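Rullura Hand-Held Gripper Pair, kit version: build and use review
Posted 15 January 2020

The Rullura kit is a pair of hand-held grippers for recording two-handed tasks, so that an arm can later be trained on the motions. It ships as parts. I bought one pair at 400 dollars and put it together at Flalach, the shared workshop where I rent bench time. Lleucu Prosser printed the housings and did most of the recording. I did the fingers, the wiring and the marker mounts.

What the kit includes: finger hardware, textured pads, fasteners, cable and a sheet of printed markers. What it leaves out: housings (files only, print your own), camera, strap and any means of charging two units at once. The parts list on the product page is accurate if you read the footnotes. I did not, and lost an evening to a missing cable.

Printing. The housing is one long curved piece and needs support under the whole underside. Lleucu's first one warped at the thin end and was scrapped. The second pair went down at a slower first layer with a wide brim and came off flat. Budget 30 hours of machine time for both sides. Gray filament was what we had in quantity. The files are well made, with holes that come out at size and a cable channel that does not need drilling.

Fingers. These are the best part of the kit. The linkage has very little side play once the pivot screws are set, and the two fingers close evenly. The pads have a raised texture and are soft enough to hold thin edges. The instructions say to tighten the pivots fully and back off a quarter turn. That was too loose on our left unit. An eighth was correct. Use thread locker; the supplied nuts are plain.

Marker mounts. The mounts are white boxes with the black-and-white squares on the faces. They need to be square to the body or the pose estimate drifts. I shimmed one side with a strip of card and re-checked it against a steel rule.
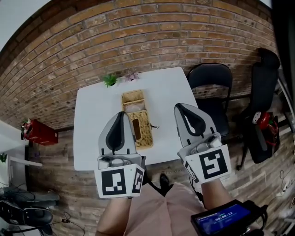 Weight is 62 grams over the figure on the product page for the right unit, measured with the cable on. It matters after a long session. The balance point falls slightly forward of the hand, and the forearm does the work of holding the tip up. Lleucu found it tolerable. I wanted a rest every few takes. A counterweight at the rear would help, and there is room in the housing for one.

Grip on the housing itself was poor as printed. Smooth plastic turns in the hand. Ribbed strips stuck to the body fixed this at almost no cost, and I would call them required. Degrease the print first or they peel.

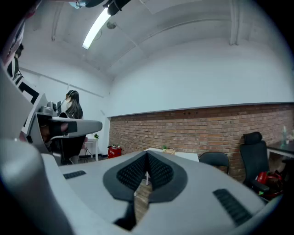 Software setup was harder than the build. The calibration routine expects an even background and steady light, and a brick wall with a fluorescent tube overhead is neither. It failed seven times before I lowered the exposure and locked it. After that it passed on each attempt. The manual covers this in one line on the last page. Support answered my question in two days with the same line.

Cable routing deserves more thought than the manual gives it. Leave a generous loop behind the unit. With a short run, the connector takes the load each time the wrist turns, and ours began dropping out in the first week. Cledwyn Gethin, who has the next bench, suggested a cable tie through the rear slot as strain relief. It has held.

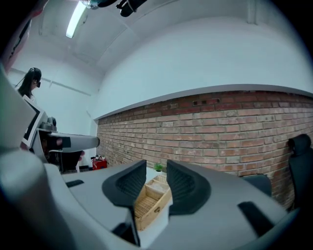

For light items with an edge or a rim the fingers are well suited. Flat objects lying on a smooth table are difficult, and thin card is close to impossible without dragging it to the table edge first. Closing force depends on the operator, so two people will record noticeably different data on the same task. Keep one operator per set.

I compared it with the Numar pair, which I had on loan from Rowlands last May. The Numar comes assembled and the cabling is better. Its fingers are stiffer and the pads wore smooth early. Repairs mean sending it back. On the Rullura every part can be reprinted or bought at a hardware counter.

Good: finger linkage, pads, print files, repairability.
Poor: plain nuts, thin manual, forward balance, no strain relief.

Four out of five. I would buy it again, with better nuts and a longer cable in the same order.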